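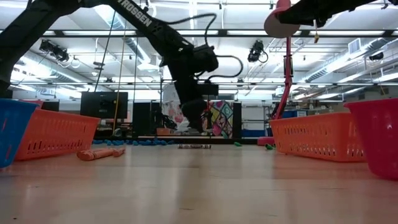 Do brain training apps improve your memory? Mostly they make you better at the app, and whatever spills over into daily life tends to be small and hard to prove.

Last updated March 2018
4 min read

If you still want to try one, test it on yourself before you pay. Say you're looking at Prakitz.

1. Pick a task you care about that the app doesn't teach. I used a shopping list of 30 items, read once, then written down from memory.
2. Do it on three different mornings, with a new list each time. Write down every score, including the bad ones.
3. Use the app for 35 days. Ignore its own "brain score" - it's bound to go up.
4. Repeat step two with fresh lists.

A gain of one or two words means very little, as you've also had practice at lists. Dinesh Namboodiri ran the same test with a daily walk in place of the app and did about as well as I did. Trouble with names or familiar routes is another matter, so take that to a doctor.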